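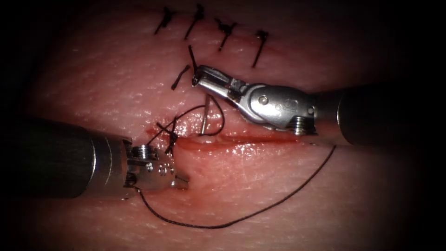
Phone thefts outside Cullness station

lucrezia_m
Two more phones went outside the station on Thursday, both by a lad on a bike. Police gave my neighbour a reference number and that was it.

najwa521
Same lad got my sister in August. She had it in her hand at the crossing.

Kurkix
People stand there staring at screens. Put it away.

lucrezia_m
My neighbour is 71 and was ringing a taxi. Not her fault.

Kurkix
Didn't say it was. Still good advice.

Y Fu
There are 3 cameras on Nedmont Road. Has anyone asked the council for the footage?

najwa521
Asked twice, no reply yet.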